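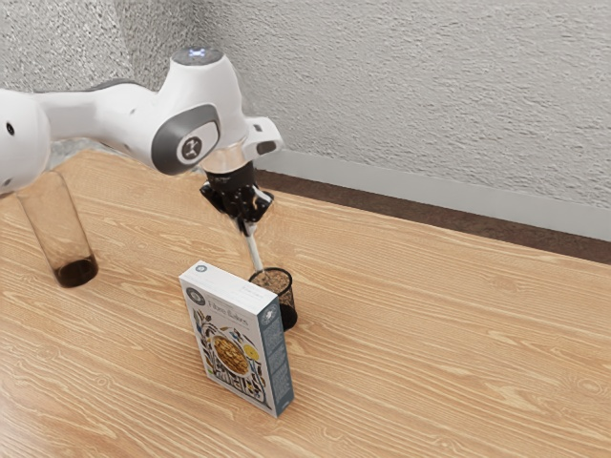 Markberg approves simulation-first budget for kitchen handling cells

Fri 21 June

Markberg will buy four robot arms for its food handling lab in Privville and will spend the first part of the budget on simulation. The company approved the plan this week. Hardware orders go out in September.

The purchase replaces an earlier proposal for 14 arms, which was withdrawn after a review of bench space and electrical load. The lab has room for four cells with safety clearance on all sides. Two of them need new circuits, and the wiring is priced as a separate line.

Under the approved plan, 73 percent of the first-year money goes to arms, grippers, mounts and spare fingers. The remainder covers simulation licenses, two workstations, installation and operator training. Maintenance is carried in the operating budget from the second year.

Josefina Núñez, who manages equipment planning at the lab, said the order of spending was the main change from previous years. "We used to buy the arm and then find out what it could reach," she said. "This time the reach study, the gripper choice and the table height are settled before the purchase order is signed."

The simulated task set has 20 entries. It covers stirring and probing dry granular food in small containers, moving cereal boxes, and handling clear glassware. Each task is run with the objects in different positions on a wooden tabletop. A task passes when the arm completes it without touching the other items or exceeding the force limit set for the gripper.

Granular material takes the most computing time of anything in the set and was the reason for the second workstation. A single workstation could run the rigid-object tasks overnight but left the stirring tasks unfinished at the start of the next shift. Transparent objects are scored separately, as the depth sensors under consideration differ in how they handle clear surfaces.

Mivby and Magnusson have been asked to bid on the arms and on integration. Bids must list the following as separate prices: arm and controller, two-finger gripper, wrist mount, cabling, on-site setup, and one year of support. Bundled prices will be returned for itemizing. Bidders must also supply a model of their arm that loads in the lab's simulator, with joint limits and link masses included.

Simulation results will not be used alone to accept a machine. Each delivered arm must repeat a subset of the tasks on a physical bench before final payment, and a portion of the price is held until it does. The lab will choose the subset after bids close and will give both bidders the same list.

The plan leaves out mobile bases, conveyor links and dishwashing. Requests for those items can be submitted for the following budget year. Requests should include a floor drawing, power requirements and the name of the person who will operate the equipment.

Questions about the bid format go to the equipment planning office in Privville. Site visits for bidders are by appointment, and visitors need closed shoes and a signed safety form.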